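Paid participants wanted: teaching two robot arms by hand at Fositz

Do you have patient hands and a bit of free time this fall? We are looking for people to come to our workshop and show a pair of robot arms how to do everyday kitchen and shopping tasks. You don't need a technical background at all – some of our best demonstrators have been bakers, florists and retired schoolteachers!
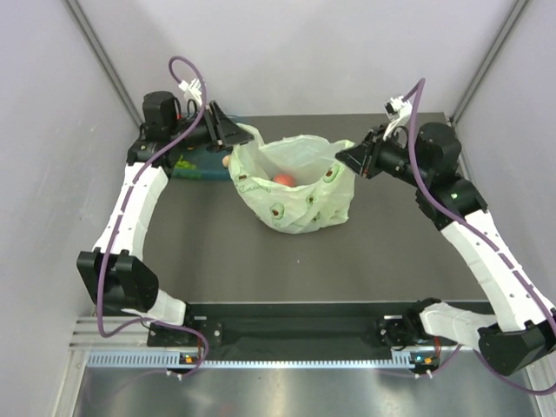
Our project is called Droster, and it runs through the end of October. You will sit at a control station and move two handles, and the arms on the table will copy you while everything is recorded. The first tasks are about groceries, so expect to work with things like fruit, a tray and a crumpled plastic bag with avocados printed on it. Thin plastic takes some getting used to, and we give everyone plenty of time to practice before any recording begins.

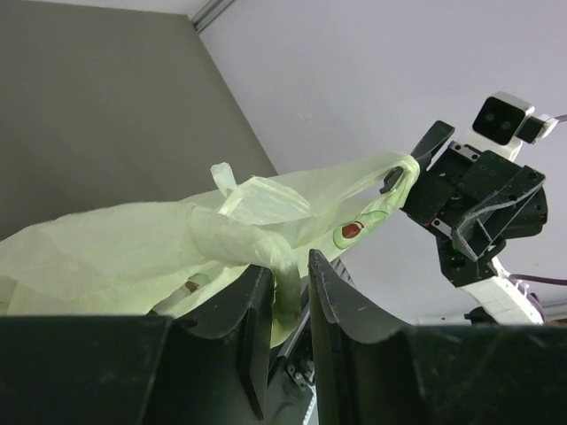
Two arms, one bag, a handle for each gripper.

Sessions last 200 minutes, with breaks whenever you need them and coffee always on. We pay $11 for every finished demonstration, whether it went smoothly or took several tries. You should be 18 or over and comfortable sitting for a while, and left-handed people are very welcome.

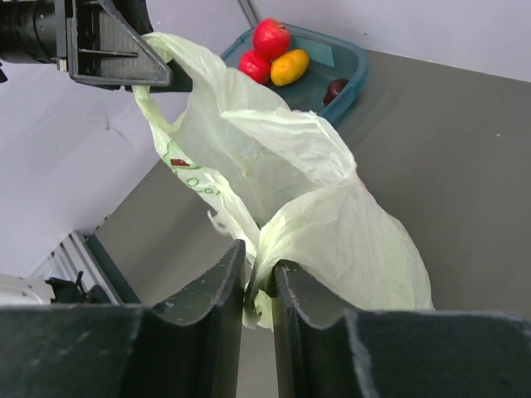
Doğukan Oral writes that the first hour felt like learning to tie his shoes in thick mittens, and that by the second visit he had stopped thinking about his hands altogether. He would tell anyone starting out to go slower than they think they need to.

If this sounds like you, drop by the front desk in the Calvo building, Room 700, and ask for a Droster sign-up form. Please apply by 3 August 2026 and let us know which mornings or afternoons suit you best.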